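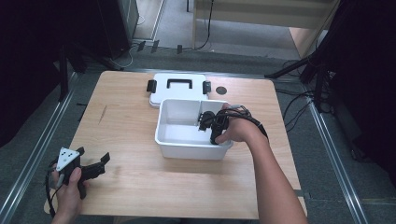
A lidded storage box with its divider upright inside. The lid, with carrying handle and latches, lies behind it.

Inside the Box: A Conversation with the Supplies Coordinator

Haltum Community Library — Staff and Services

Patrons of the Haltum Community Library will know the white boxes, even if they have never thought much about them. They carry craft supplies to the children's room, board games to the senior hours at Farel, and seed packets to the lending shelf each spring. At last count in January the library had 1,257 of them in circulation between the main building and the Peixoto Street annex.

The supplies coordinator, who has held the position since the annex opened, met with us one morning at 9:30 to discuss how the boxes are prepared, checked and returned to the shelf. The coordinator asked to be identified by title only, as is the custom in this series.

The conversation began with the divider. The library adopted divided boxes two years ago, after a long period in which supplies were sorted into paper bags within a single open space.

"The bags tore," the coordinator said. "We would send out markers in one bag and glue sticks in another, and they came home as one pile. With a panel standing up in the middle, a person who has never seen the kit before can look in and understand that there are two kinds of things in it. We did not have to write any instructions for that."

Staff fit the divider before anything else goes in. The coordinator prefers that it be seated while the box is empty and the lid is well out of the way, and was firm on the order of the steps.

"Lid off, and set it down flat, handle up. Then the panel. Then you fill one side completely before you begin the other. People want to go back and forth, and that is how we get a kit with 51 crayons on one side and a few more hiding under the scissors on the other."

The handle and the latches came up several times. Under the previous arrangement, boxes were carried from underneath with both arms, and several were dropped on the annex stairs. A handle mounted on the lid leaves a hand free for the door, but it places the whole weight of the contents on the latches. The library's rule is that both latches are pressed closed and tested with a short lift over the table before the box is carried anywhere.

"I would like that lift to be a habit," the coordinator said. "A small one. If a latch is going to let go, it should let go over a table."

Much of the work depends on the table itself. The coordinator spoke at some length about surfaces, a subject the staff handbook covers in a single paragraph. Light wood is favored at both locations because dropped pins, beads and pencil shavings are easy to find on it.

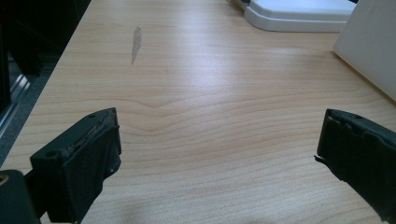 Pale wood grain on a tabletop, with a narrow gray smudge.

Light wood also shows every mark. Staff are asked to wipe the table at the start and the end of a session, and to report anything that does not come up with a damp cloth. Abrasive pads are not permitted.

"A gray mark is usually the least of our worries," the coordinator said. "I am more concerned with glue and with tape, because they travel. The bottom of the box picks them up, and then they are on the shelf, and then on the next box. If it is only a scuff, I leave it alone. I have seen more tables hurt by scrubbing than by use."

Asked about the most common error, the coordinator named one without hesitation: a box returned to the shelf with something still in it. Last year a kit prepared for the reading club at Vatevitz went out with a previous group's name tags under the new materials. Staff now remove the divider at check-in so that the whole floor of the box can be seen at once. 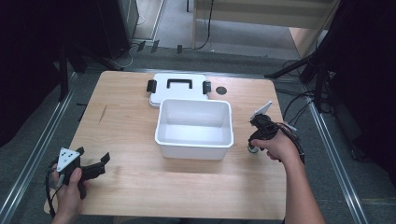

"You take everything out, and you take the panel out as well," the coordinator said. "A bare box takes a moment to check. A box with the panel left in has corners, and the corners are where we find the paper clips. I ask people to put a hand in and feel along the bottom, too. White on white is hard to see."

The dividers are then wiped and stacked separately, and the lid goes back on only after the inside has been left open to the air. The annex keeps a shelf for this purpose with space for 80 boxes. During the summer program it is full by midafternoon.

Replacement parts remain a difficulty. Lids wear out sooner than the boxes do, and the library has begun to keep retired lids so that their latches can be reused. The coordinator hopes to see labels moved from the lids to the sides of the boxes before the next inventory — lids are exchanged by accident, and a label then describes the wrong kit.

"That one was my own decision, the labels on the lids," the coordinator said. "It looked very neat on the shelf for a month."

Groups wishing to borrow a prepared kit may apply at the main desk or at the Peixoto Street annex. Kits should be returned with the divider in place and both latches closed.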